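Lendside Community Help
Home and Laundry

Coral top has bled in the wash and I need to get the colour out of everything else

Posted Sunday, July 28, 2019 by mossygate

Hello all, I'm hoping somebody kind can help me before I do something daft. I bought a cotton top in the Jullow sale a few weeks ago, a lovely bright coral colour, and yesterday I put it in with what I thought was a safe load - two pillowcases, a cream blouse and my husband's best white shirt (of course it would be the best one). It was only a 40 wash. Everything came out the colour of a prawn.

I haven't tumble dried any of it, as my mum always used to say that was the end of the matter once you did. It's all sitting in a bucket of cold water in the bath at the moment. I have white vinegar, ordinary biological powder and half a tub of oxygen stain remover that has gone a bit lumpy. Is any of that worth trying, or do I need to go out and buy something? And can I ever wash the coral top with anything else again? We have a wedding at the start of September and the shirt is wanted for it, so I'd rather not be experimenting on that one first.

teapotlane

Vinegar. My nan swore by it. Just chuck a cupful in and wash again.

Fennel_and_Rye

Oh you poor thing, I have been exactly where you are, only mine was a whole set of bedding and a red sock. You've done the most important bit already by keeping it all wet and away from the dryer, so take heart!

I'd leave the vinegar in the cupboard, with respect to teapotlane's nan. It's fine for a bit of limescale but I've never known it shift dye that has already moved on to something else. Your oxygen stuff is a far better bet. Lumps usually mean it has got a little damp and may be weaker than it was, so if it doesn't fizz at all in warm water I'd treat yourself to a fresh tub.

Check the labels first. If the blouse has any silk or wool in it, keep it out of the oxygen soak altogether and take it to a cleaner. For the cotton things, dissolve the powder properly in a bucket of the warmest water the labels allow, using whatever amount the tub says, then push everything right under and put a plate on top to hold it down. I leave mine overnight - have a look in the morning, and if the water has gone pink, tip it away and start again with fresh. It took me three goes with the pillowcases and I had very nearly given up after the second.

Start with the pillowcases, as you say, and leave the shirt till you've seen how they do. If there's still a blush on it after all that, you can buy a colour run remover, but do read the packet, as some of them will take the colour out of stitching and printed bits too.
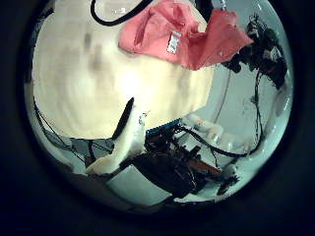 As for the top itself, wash it alone in cold water a few times and see what comes out. A good test is to wet a hidden bit of the hem and press it with a white hanky. When the hanky stays clean I'd let it in with the darks, but I wouldn't trust it near whites for a good long while. Those colour catcher sheets are handy, though I use two for anything bright and I still cross my fingers.

Do let us know how the shirt gets on, and enjoy the wedding!

mossygate

Thank you so much, both. There wasn't so much as a fizz from my old tub so I've been down to Teoh for a new one, and the pillowcases are under a plate as we speak. The blouse is part silk, so I'm very glad I asked. It's out of the bucket and rolled in a towel until the cleaner opens.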